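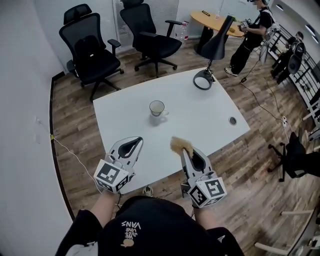

## Terus desk set: table, lamp and Skustik tuft

Terus sells these as one set and would like you to buy them as one set. We stock all three parts separately, because in our view one is good, one is fair, and one needs a bit of explaining. The mug isn't included. People do ask.

Prices are on the order form. This page is for anyone who wants to know what the leaflet leaves out.

### The Stusemside table

White, rectangular, 700 mm deep. That depth suits writing, sorting and small repairs. It doesn't suit a big screen and a keyboard and your elbows, whatever the leaflet says about "the complete work surface".

There is a small round cable grommet set into the top near one edge. One grommet, on one side. If your socket is at the other end of the table you'll be running the cable along the back, so check before you decide which way round it goes. The maker doesn't mention this and we've had two tables turned round after delivery.

The white top is the usual bargain. It makes small pale things hard to find and dark crumbs very easy to find. It wipes clean with a damp cloth. Tea left overnight will come off with a bit more effort, red ink may not, and we won't take a top back for stains.

Terus calls the table "silent". We don't know what a loud table would be. It doesn't creak if the bolts are done up properly, and they need doing up again after the first few weeks.

### The Hervieu lamp

Black, with a round ring-shaped base, a tall angled arm and a cone-shaped shade. Of the three, it's the one we would buy without being talked into it.

The open ring looks too light to hold up an arm of that height, and we expected it to tip. It hasn't so far, at least not with the arm over the table. Swing it out past the edge and you are on your own. The ring also collects paper clips, which some customers like and others complain about.

The shade points the light down and keeps it there. Good for close work, less good if you hoped to light the rest of the room — the leaflet claims it will do both. It won't. Buy a second lamp or sit near a window.

- Guarantee: 5 years on the arm joint, nothing on the switch
- Bulb: not supplied, in spite of the box drawing
- Assembly: arm into base, one screw, no tools in the box

The uneven guarantee bothers us a little. When a maker promises the joint and keeps quiet about the switch, we start to wonder about the switch. Gaspard Le Goff at the repair counter keeps spare ones, and has fitted fewer than he thought he would.

### The Skustik tuft

Now the odd one. Skustik is a bundle of natural-looking fibre, somewhere between a small duster and a handful of straw. It is sold for brushing dust off a desk and out of narrow places. It has no handle. You hold the bundle itself, or whatever you care to hold it with.

The colour changes along the length: pale cream-yellow at one end, a darker golden brown at the other, where loose strands curl and fan out. Terus says the darker end is "finer". We put the two ends side by side and couldn't agree on it, so take that as you like.
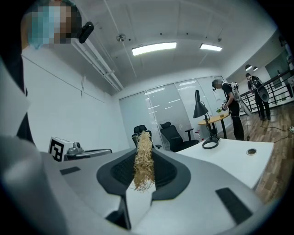
We asked which plant the fibre comes from and were told "a selected one". Until someone gives us a proper answer we won't be calling it sisal, straw, coir or anything else on this page, and we won't be calling it washable either. The leaflet says it can be rinsed. It also says to keep it dry. Pick one.

Does it do the job? On dry dust, yes, fairly well. The tangled middle holds on to fluff and the loose strands get into corners. On anything sticky it's useless, and on crumbs it mostly moves them somewhere else. A cloth does most of this for less money. Where the tuft does earn its place is around the base of the lamp and along the rim of the grommet, where a cloth bunches up.

It sheds. Not heavily, but you will find strands on the table for the first few days, and you'll be dusting up after your duster. Shake it outside before you use it. Don't comb it — Mohcine Bennani combed one in the shop and ended up with almost 40 small pieces and no tuft.

### Buying the set or the parts

The set saves a little over the three prices added together, but only if you wanted the Skustik in the first place. If you didn't, the table and the lamp on their own come out cheaper. We have pointed this out to Terus, who replied that the set is "an idea as much as a product".

Our own order of preference is lamp, then table, then tuft.

### Returns

Tables can come back unassembled. Lamps can come back with the screw, please, as we don't have a drawer of those. Skustik tufts can't be returned once the band is off, for reasons you'll understand when you've taken the band off.

The next table delivery is expected in December. Lamps and tufts are in stock, the tufts in rather greater numbers.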